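Magazine > Techno > Robotique

Deux bras pour la corvée de montage, à quel prix ?

412 partages · 16 commentaires

La brochure de Giredow promet jusqu'à 100 tâches « prêtes à l'emploi ». Il faut arriver à la page 26 pour apprendre que chacune doit être réapprise chez le client, par un technicien facturé à part. Le kit Saha, deux bras et leur logiciel, se loue 2 335 euros par mois. La formation n'est pas comprise, et l'assurance non plus.

Theophilus Ayaaba, qui le commercialise, parle d'un « collègue polyvalent ». Le mot agace Buppha Bunnag, responsable d'atelier chez Unerex, à Borkcombe : « Un collègue, je lui montre une fois. » Elle a pourtant demandé un essai, sur des pièces en plastique blanc, des tubes et du tissu, tout ce que les démonstrations commerciales évitent d'ordinaire.

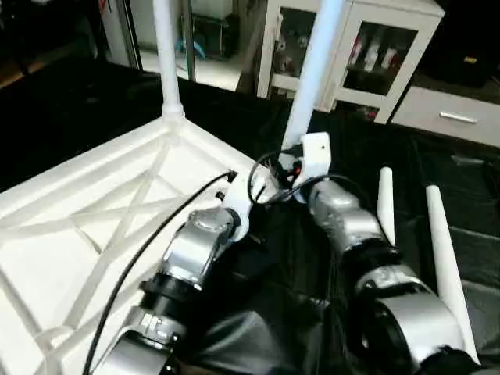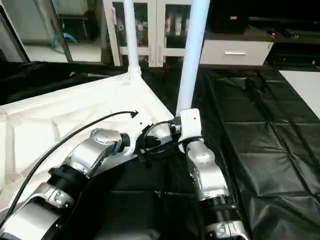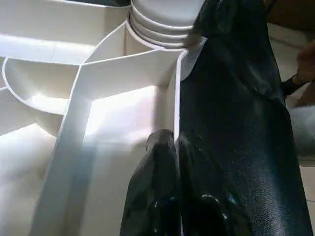
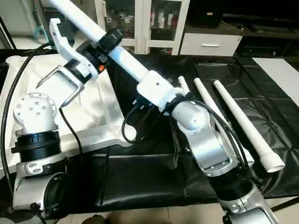 Photos : Buppha Bunnag / Unerex

Le tissu reste le vrai juge. Une pièce rigide a une forme connue d'avance, un pli n'en a pas, et le constructeur ne publie aucun taux de réussite sur les matières souples. J'ai demandé ces chiffres deux fois. On m'a renvoyé vers une vidéo accélérée.

Reste la question des câbles, que le catalogue fait disparaître de toutes ses illustrations. Sur le plan de travail, ils prennent de la place, et le contrat met leur remplacement à la charge du locataire.

Une nouvelle version du logiciel est annoncée pour octobre. Unerex attendra de l'avoir vue avant de signer.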